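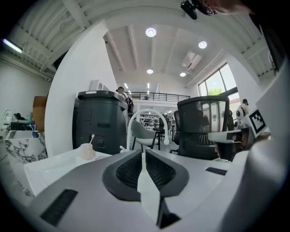

The care of pale plastic is a matter on which most households hold firm opinions and few keep records. This page sets out the practice followed in my own home, where white and light gray goods are found in every room and where the oldest of them have begun to turn yellow. The difficulty is greatest where two shades meet. A black pad set into a pale gray body, as in the first photograph, gives the eye a fixed point of comparison, and any change in the lighter part is noticed sooner than it would be on an object of one color. The same applies to the Hayat kitchen scale, which has black feet and a white tray that can no longer be called white.

Readers have asked which products are in use. The general cleaner is Rolura, diluted according to the label. For marks left by tape or labels, a small amount of Cakex paste is applied with a damp cotton cloth, left for 30 seconds, and wiped away. Abrasive sponges are not permitted on any glossy surface. The one exception was made in June, on the lid of a Fekel bread bin, and the scratches remain visible under the kitchen light.
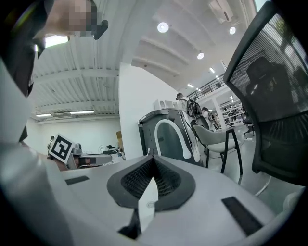
Page last changed: 2019-03-15

The revision concerns the section on sunlight, which was incomplete. Yellowing and dirt are separate conditions and should be treated as such. A dirty surface responds to washing. A yellowed surface does not, and repeated scrubbing will only dull it. Items kept on the south windowsill were moved to a closed shelf last year, and those that had already changed color were left as they were.

Peroxide treatments are widely recommended elsewhere. I have tried one, on the drawer fronts of a sewing box, with uneven results — two drawers came up lighter than the rest, and the box now looks striped. I do not intend to repeat the exercise.
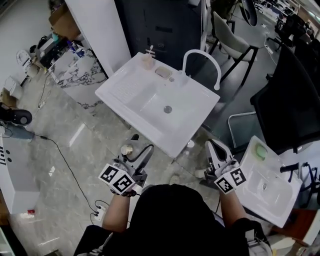

Where a replacement part is wanted, it is advisable to buy the whole set at one time. White is not a single color, and a new handle ordered from Fekel for the bread bin arrived noticeably bluer than the lid. It has been fitted all the same. The old handle is kept in the drawer beneath the scale, together with its screws.

Comments on this page are closed. Questions concerning enamel and painted metal should be left under the earlier post on saucepans.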